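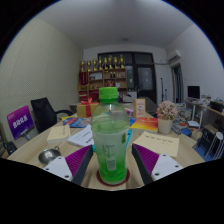 *By the Grevach Children's Learning Service. For readers in grades 3 to 5.*

# Why Does a Bottle Need a Coaster?

Many homes and classrooms keep a few small, flat pieces under their drinks. These pieces are called coasters. A coaster may be round or square, and it may be made of cork, cloth, stone, rubber, or many other materials. The bottle of green liquid on the wooden table stands on a round red one.

## What a coaster does

Air always holds some water. You cannot see this water, because it is a gas called water vapor. When the air touches something cold, such as a bottle just taken from the refrigerator, it cools down. Cool air cannot hold as much vapor as warm air, and part of the vapor turns back into tiny drops. This change is called **condensation**.

The drops form on the outside of the bottle. They join together, grow heavy, and slide down to the bottom. Without a coaster, they collect in a ring on the table.

Wood was once part of a living tree. It is full of very small tubes that carried water when the tree was growing. A wooden tabletop usually has a thin coat of oil, wax, or varnish to keep water out, but water that sits for a long time can work its way through. It may leave a pale ring. A coaster catches the drops first.

## Paper and water

A table often holds more than a drink. The one in the picture also has papers, a notepad, and a sheet of yellow paper with handwriting on it. Paper is made of fibers, which are thin threads that usually come from wood. When paper gets wet, the fibers swell and move apart. When it dries, they do not go back to exactly the same places, and the page stays wavy.

Ink can be harmed as well. Some inks dissolve in water, and a line of writing may spread until it cannot be read. Books with glossy covers are better protected on the outside, but their inside pages are not.

## A cap that turns

The bottle has a bright green screw cap. Inside a screw cap is a raised line called a **thread**, which winds around like a path going up a hill. The neck of the bottle has a matching thread. Turning the cap pulls the two parts tightly together, and the liquid stays in even if the bottle falls over.

## Try it yourself

Ask an adult before you begin. You will need 2 clean glasses of the same size, cold water, ice, and a paper towel.

1. Fold the paper towel in half and lay it flat on a tray.
2. Fill one glass with cold water and ice. Fill the other with water that has been standing in the room.
3. Dry the outside of both glasses and set them on the paper towel.
4. Wait 60 minutes.
5. Lift each glass and look at the paper underneath.

On a damp day you may find a large wet ring under the cold glass. On a very dry day the ring may be small, or there may be none. Record what you see, and repeat the test for 7 days. Write down the weather each time.

## Words to know

**Coaster:** a small mat placed under a glass, cup, or bottle.

**Condensation:** the change from water vapor to liquid water.

**Fiber:** a thin thread of material.

**Varnish:** a clear coat that protects wood.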